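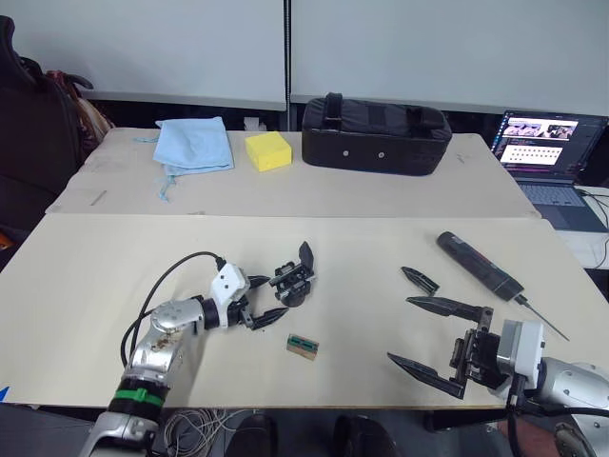 Bench Automation at Plarthorpe: What Changes for the Assembly Staff

The two-arm bench at the Plarthorpe workshop moved from trial to regular use in July 2018. It takes over part of the small-parts handling that assembly staff have done by hand, mainly picking up, holding and passing items between stations. Fastening stays with people, and so does final inspection.

The arms run on Lirnix control software, version 3. Tasks are set up at the laptop on the rear table, where the operator selects a sequence, checks the start positions and releases the arms. During the trial the bench logged 1491 handling cycles. Stops were mostly caused by parts placed outside the taught area, and the placement guide has been rewritten accordingly.

Job content has changed more than headcount. Under the old arrangement an assembler spent almost 31 minutes of each hour on handling. Much of that time now goes to setup, checking and changing gripper fingers. Bendik Midtbø, who leads the assembly group, reports that finger changes are the least popular new duty. "The screws are small and the order matters," he writes. "People need two or three tries before it feels routine." 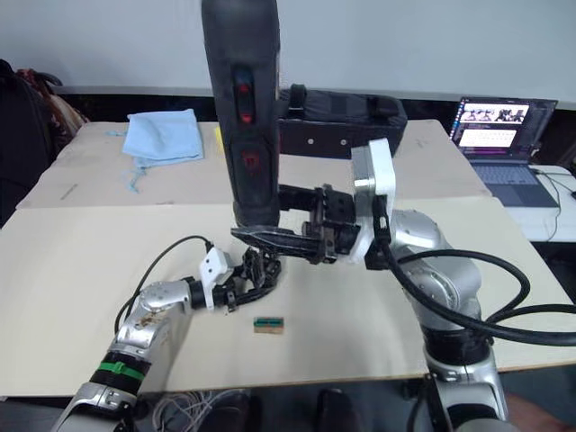 Right arm holding a handheld device upright over the bench, left hand close by.

Grip settings are kept per item. Tall items need a low grip and a slower approach, and the second hand should be parked clear or brought in deliberately — the software does not choose between the two. Siu-ming Wu maintains the settings list and will add new items on request. Please send the item and its weight, along with a note of which surfaces must not be touched.

Training is open to all assembly and stores staff. The course covers start and stop procedures, finger replacement and recovery after a dropped part. Anyone trained on the earlier Vislow unit still has to complete the recovery section, as the restart sequence is different. The Strand site will get the same course once its own bench has been installed.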